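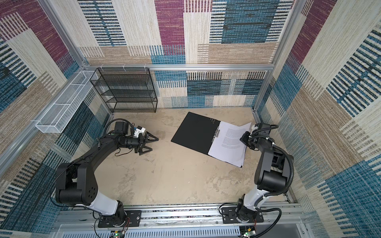 Teleoperation Operator (fixed term), Grendis

Reference: 764
Location: Mallet building, ground floor
Contract: 12 months, starting in April
Hours: 40 per week, in two shifts

Grendis records demonstrations of manual tasks on two-arm workstations. The recordings are used to train control policies for handling paper, stationery and other small office items. We are recruiting operators to carry out the demonstrations.

The work

Each operator controls a pair of arms from a desk next to the enclosure, using a hand controller for each arm. A session consists of repeated attempts at one task from a written task sheet. Current sheets cover ring binders, printed documents and shelf storage. Typical steps are turning the top page of a stack, squaring loose sheets and closing a cover with one gripper while the other keeps the paper in place.

Paper is the hardest material on the current list. Sheets slide, bend and stick together, and a two-finger gripper gives the operator no sense of touch. Progress in the first weeks is slow and we plan for it.

Duties

– Run demonstrations to the task sheet and mark each attempt as complete, partial or failed.
– Reset the workspace between attempts, with the arms parked and motor power off.
– Check cables, gripper fingers and mounting bolts at the start of each shift.
– Log faults in Plurno, our session software, and stop work if an arm drifts or overheats.
– Comment on draft task sheets before they are released.

Requirements

– Steady use of both hands at the same time, for sessions of up to 40 minutes.
– Good near vision, with or without glasses.
– Clear written English for fault notes.
– Willingness to repeat a task many times in the same way.

Experience with remote handling equipment, sewing, model making or bench assembly is useful. A degree is not required, nor is programming.

Training

New operators complete 18 hours of paid training on the Traveck practice rig before recording. It covers stopping procedures, single-arm movement and two-arm work, in that order.

How to apply

Send a CV and a short note on any close handwork you have done to Piyumi Rathnayake, Operations, quoting the reference above. Shortlisted applicants will be invited to a practical trial at the desk, followed by a short interview. Please tell us in advance if you need changes to the seating or controls – both are adjustable.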